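Maßhaltigkeit bei Bohrungen, gedruckte Halteringe
Forum › Werkstatt › Toleranzen und Passungen
Seite 1 von 1

kaltverformer
Verfasst: 7.4.26
Ich drucke Halter mit einer Durchgangsbohrung von 20 mm. Gemessen mit Messschieber komme ich reproduzierbar auf fast 2 Zehntel Untermaß. Außenmaße stimmen. Material ist PLA, Düse 0,4, Schichthöhe 0,2. Wie kompensiert ihr das, im CAD oder im Slicer?

B. Nowakowski
Im CAD. Horizontale Expansion im Slicer wirkt je nach Programm auf alle Konturen, dann stimmen die Außenmaße nicht mehr. Bohrung auf 20,2 konstruieren, Probestück, nachmessen, fertig.

Sarkozi_Fan
Sehe ich anders. Wer im CAD korrigiert, hat danach ein Modell, das nur für einen Drucker und eine Rolle gilt. Gib die Datei weiter und der Nächste kompensiert doppelt. Das Nennmaß gehört ins Modell, die Korrektur in das Maschinenprofil. Die meisten Slicer haben einen eigenen Parameter für Löcher, der lässt die Außenkontur in Ruhe.

B. Nowakowski
Der Parameter ist ein konstanter Versatz. Der Fehler ist bei kleinen Durchmessern aber größer als bei großen. Bei einem Teil mit M3-Löchern und einer 20er Bohrung liegst du mit einem Wert immer irgendwo daneben.

tischkreissaege
Zwischenfrage: Wie fein ist das STL aufgelöst? Bei groben Facetten liegen die Sehnen innerhalb des Nennkreises, das Loch wird allein dadurch kleiner. Mit 100 Segmenten ist der Effekt bei 20 mm vernachlässigbar, mit 16 Segmenten nicht.

kaltverformer
Export war auf "mittel". Habe jetzt fein exportiert, das bringt 0,05 mm. Rest bleibt.

Condell
Mit dem Messschieber innen misst man kleine Bohrungen systematisch zu klein, die Messschneiden haben Flächen. Grenzlehrdorn oder wenigstens ein Passstift. Außerdem den Elefantenfuß an der ersten Schicht entgraten, sonst misst du nur den Grat.

Sarkozi_Fan
Bei 20 mm ist der Fehler durch die Schneiden kleiner als die Rundheitsabweichung vom Druck. Beim Grat gebe ich dir recht.

tischkreissaege
Wenn es wirklich passen muss: 0,3 Untermaß drucken und aufreiben. Verstellbare Reibahle, von Hand, langsam, sonst schmiert PLA. Mindestens vier Perimeter vorsehen.

B. Nowakowski
Aufreiben ist bei Einzelteilen in Ordnung. Bei einer Serie von 1.000 Stück macht das keiner.

kaltverformer
Serie ist nicht geplant. Stand jetzt: Export fein, Lochkompensation 0,1 im Profil, erste Schicht entgratet. Lehrdorn ist bestellt, Werte trage ich nach. 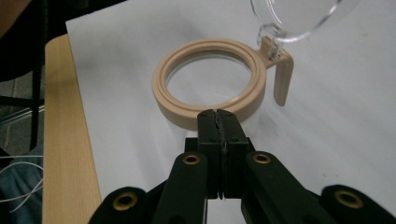 Offen ist noch die Frage, ob ich die Naht auf die Außenkontur legen kann, ohne dass der Slicer sie bei der Innenkontur wieder zufällig verteilt.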